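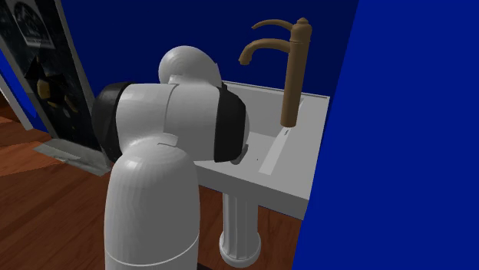

Simulated Demonstrations: Washroom Series

Gallery published Saturday, July 6, 2019

The Vilosgate project gathers examples of simple handling tasks, from which a learning system is later trained. The washroom series was prepared jointly with Pinheiro and is carried out entirely in simulation. It comprises 1064 recorded attempts, of which 700 have so far been checked and released to partners. Attempts that end in failure are kept and marked as such.

The series uses 7 starting positions for the arm. Operators are asked to work at an even pace and to avoid correcting a movement once the fingers have begun to close -- a rule adopted in February, after the first recordings proved difficult to divide into stages.

Views from close to the gripper are stored alongside the wider views, so that each attempt may be studied from both. In the basin tasks the fingers are spread well apart on approach, and the side walls of the recess limit the angles from which they can come in.

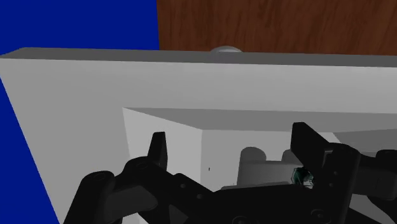

Gestell has asked whether the close view alone would be enough for training, given that it takes up less storage and holds most of what matters in the last moments before contact. The project's position is that both views should be kept until a proper comparison has been made. Results will be added to this page when they are available.

The wider view is used chiefly by those who check the recordings. It allows them to judge the position of the whole arm in relation to the sink, and to note any attempt in which a link passes too near the rim.
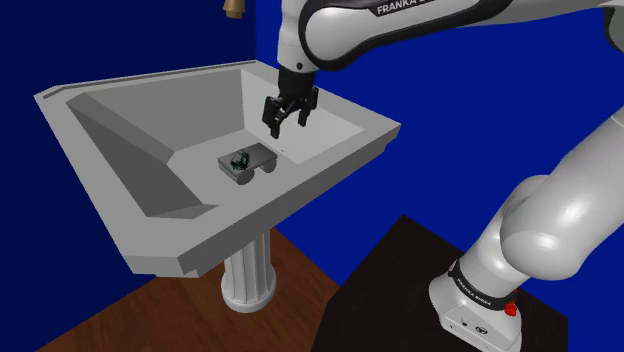
Arm above the basin, gripper open. Washroom series, wide view.

Requests for access to the released recordings should be made through Meteck, which maintains the archive. Applicants should state the intended use and the views required.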